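# Does a screwdriver need a tray, or am I being sold one?

**flatblade** – posted 26 February 2018

I have one small square work area. The top has a gray and white marble pattern, and there's a light gray brick-pattern panel on the back and both sides. On it I keep one screwdriver, the black one with the yellow on the handle. That's the whole tool collection at that spot and I want to keep it that way.

Every article I read about keeping a work surface tidy says the same thing: get a tray, the tool lives in the tray, problem solved. So I got a plain white one with rounded corners from the Dastia shop in Mornholm. It is smooth inside, with no dividers and no liner. The card that came with it promised "calm surfaces."

I don't feel calm. The screwdriver ends up next to the tray. The tray sits in the middle with nothing in it and uses up the space I bought it to save. Before, I had a screwdriver lying on a table. Now I have a screwdriver and a tray lying on a table.

What I'd like to know:

- Is there any real gain in putting a single tool in a tray, as opposed to just laying it down in the same place each time?
- If yes, which way should the tray face? Mine runs front to back, with the screwdriver parallel to it on the right.
- Would a smaller tray be better, or is that the next thing I'll be told to buy?

Please don't answer with "it looks nicer." I've heard it.

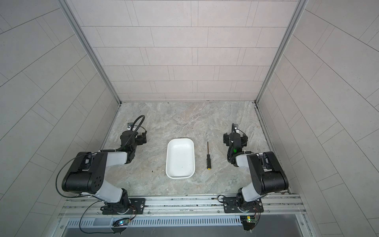
**oldhinge** commented: A tray is for small parts. Screws, washers, the cap that comes off the thing you're fixing. You've given the tray the wrong job and now you're mad at the tray. I'd leave the screwdriver on the table forever and never think about it again.

**flatblade** replied: Fine, but then the articles are wrong, and there are a lot of them.

**oldhinge** commented: They are selling trays.

*Added by flatblade the next morning:*

Two people have written to me privately to say that a tray "at least keeps the dirt in one place." I don't buy it. A white tray with sloped sides shows every speck, and an empty one catches dust as well as any other dish left out with its open side up. The patterned top has so much gray veining that I can't tell dirt from design without running a hand over it. If anything I clean the tray more often than the table, and the tray isn't doing any work.

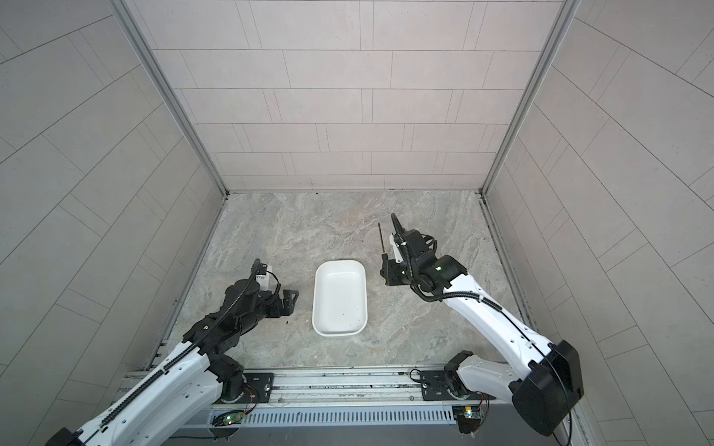
## Answers

**pegboard_skeptic**

I had the same argument with myself over a Gindon organizer set, which has 12 pieces, of which I use 3. Some thoughts, in no order.

One tool doesn't need a container. It needs a spot. If you put it down in the same spot every time you get everything the tray offers. The catch is that most people don't do it, me included, and a tray gives you an edge to aim at. Whether that is worth the money depends on how often you lose the screwdriver. You didn't say you lose it.

On direction: turn the handle toward you and keep the tip pointing away. From what you've posted you have that right already. Lengthwise front to back is fine for the tray too, as long as you can reach over the near end. Sideways only makes sense if the tray is going to live against the back panel.

I'd be careful with a smooth bottom. A round handle rolls on it, and the shaft knocks against the side when you drop the thing in. Some people cut a piece of rubber shelf liner to fit. That works, and then the liner collects grit and has to be shaken out, so pick your annoyance.

Don't buy the smaller one yet. Try this first:

1. Take the tray away for 5 days.
2. Put the screwdriver down wherever your hand wants to.
3. At the end, look at where it is. That's the spot.
4. If you missed the tray at any point, write down what you wanted it for.

My guess is that step 4 will be about screws.

**mornholm_mom**

Get the Voicu one with the lid!! We have it for crayons and it's great.

> **flatblade:** Does a screwdriver fit in it?
>
> **mornholm_mom:** I never tried. A short one would I think.

**flatblade** (answering my own question)

I did the test from the first answer. I went in expecting to prove that the tray was useless, and I only managed half of that.

Without the tray I put the screwdriver down on the right-hand side every time. Same side as before, a bit farther back, handle toward me. I never had to look for it. So as a home for the screwdriver the tray did nothing, and I'd say that to anybody who asks.

Color matters more than the articles let on. They tell you to match everything to the surface. I'd say do the opposite with the tool. A black handle with yellow on it can be found on a pale stone-look top without any help. If it had been gray all over, I might have needed the tray after all.
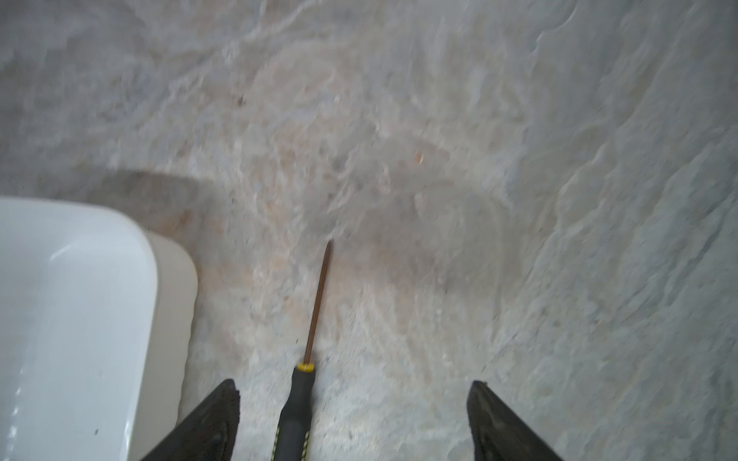

The other half is that I did miss the tray once, on day 3, when I had a handful of tiny screws out and put them straight down on the pattern. They vanished. I spent a good ten minutes with my cheek near the table – one of them had gone right up against the back panel. So oldhinge was right about what the thing is for, and I'm a little sore about it.

What I've settled on for now:

- The screwdriver goes straight on the table, to the right, tip to the back.
- The tray comes out when there are loose parts and goes away when there aren't.
- Nothing "lives" in it.

I still don't think it should be sold as a place to keep a tool. If the card had said "put your screws in this so they don't roll off," I would have believed it, and I'd have paid the same.

One thing I haven't tested is the liner. I have some left over from a kitchen drawer and may try it in July when I redo the drawers anyway. If somebody has used one with very small screws, I'd like to know if they get stuck in the holes, which is what I suspect.

**oldhinge** commented: They do. Get the kind with no holes, or use a folded dish towel.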